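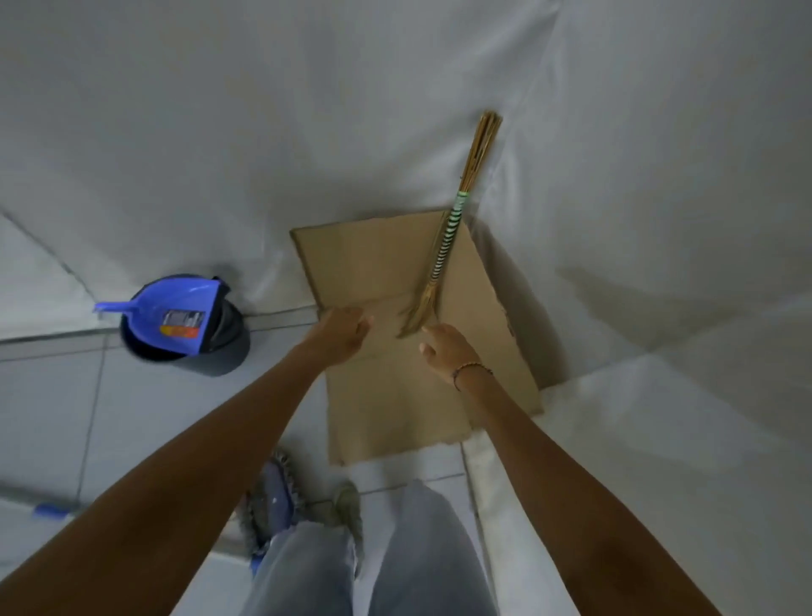

How long does it take to learn to tie a broom? At the Droncombe broom works they say an afternoon for a bad one and a couple of years for one you could charge money for. I had the afternoon.

The open day is in August, when the roof gets as hot as it is going to get and the straw, according to the people who handle it, behaves itself. I had driven over from Salem on the strength of a flyer that promised "demonstrations, refreshments, sweeping." I assumed the last word was a misprint. It was the most accurate thing on the flyer.

You park in the field and walk in past the drying sheds. Admission is free but there is a jar, and the jar is placed so that you have to step around it. Inside, Efren Marquez gives the tour, which is supposed to last 60 minutes and lasts however long Efren wants. He has been at the works for most of his adult life and speaks about sorghum the way other men speak about their knees.

The first room is sorting. Stalks come in by the armful and are laid out by length on long tables, and then they are laid out again by someone else who disagrees. The long ones go to floor brooms, the middling ones to hearth brooms, and the thin, fine ones to the hand brooms people hang on a nail in the kitchen and use twice a year. I asked what happens to the short ones. "Whisks," said Efren. And the ones too short for whisks? "Fire starters." And after that he moved us along.

The second room is where the tying happens, and it's the reason to come. Rosine Pons was at the bench. She uses flat binding, two colors at once, and pulls it tight with a foot pedal that looks like it belongs on an organ. The ladder pattern you get on the better hand brooms, a rung of green, a rung of pale, a rung of green, comes from crossing the two strands at every turn and never losing your place. She can do this while talking. She can also do it while correcting a teenager at the other bench, without looking at the teenager, which he found as unnerving as I did.

I had the same green-and-white on mine, or will claim to. Visitors get 7 turns of binding to practice with before anyone is allowed near a finished bundle. Mine wandered uphill. Rosine looked it over, said "It is tied," and put it in a crate with the others. There was a certain peace in the crate.

Lunch was a cheese roll and a paper cup of something orange. The shop is in the same room as lunch, so you can get crumbs on the merchandise and then be encouraged to buy a dustpan. Everything is priced on little card tags in one person's handwriting. I bought a straw hand broom with striped binding, and a tea towel with a drawing of a straw hand broom with striped binding.

Afternoon was the sweeping floor. This is a big bare hall in the old packing building, marked out into corners with temporary walls, where you can try the stock on different surfaces: boards, brick, tile, and one stretch of carpet that exists, I think, so that people will stop asking about carpet. Faustine Besnard runs it and has opinions on corners. Most people attack a corner from the outside and pack the dirt into it. She wants you to start with the tips in the corner itself and draw out along one wall, then the other, and only then deal with the middle. She threw down a handful of chaff and had us do it both ways. My first way left a neat gray triangle that she pointed at with her shoe.

She is also firmly in favor of cardboard. If you haven't got a dustpan, or your dustpan has that lip that everything slides under, you take a flattened piece of box, dampen the front edge very slightly so it hugs the floor, and sweep onto that. It bends to the tile. It costs nothing. When it's full you fold it along whatever crease it already has and walk it to the trash. I had by this point owned a dustpan for forty minutes and kept quiet about it.

Other notes on care, taken down on the back of my parking slip:

Rinse a new broom in salty water and let it dry flat. Faustine swears by this and Efren says it does nothing.

Never stand it on its tips for storage. Tie end down or hung up. If you must lean it, lean it bristles up, and expect it to slide down the wall at night and frighten you.

A few loose stalks at the splayed end are normal in the first weeks. Don't pull them. Snip.

If the binding works loose, bring it back. They will fix it while you wait and tell you how you've been holding it wrong.

The day closes with a talk, given this year by Thibault Renaud, who sells brooms of several makes in his own store and had brought slides. The talk was called "The Broom in 1451," and I am still unsure why that year. It had a great many floors in it. There was a question afterward from a man named Wing-yan Lai, who wanted to know if straw was better than the plastic kind on fine dust. Thibault said it depended on the dust. Wing-yan asked what it depended on. We were all quite tired by then, and the answer was allowed to run out on its own.

I was told on the way out that the works ties roughly 1000 brooms in a good month, and that the open day costs them most of a morning's worth. That seems a fair trade for the cheese rolls they got rid of.

Some practical things. The lane floods, so wear shoes you don't love. The bench session fills up before the second tour, so put your name down at the door and have your coffee later. Children are allowed to sort but not to use the pedal. There is one restroom, beside the drying sheds, and it is extremely well swept.

I have since tried the corner method in my own hallway. Faustine is right about starting in the corner – I had been packing that one for years. The cardboard works too, though mine needed more than a slight dampening and less than what I gave it. The tea towel has shrunk.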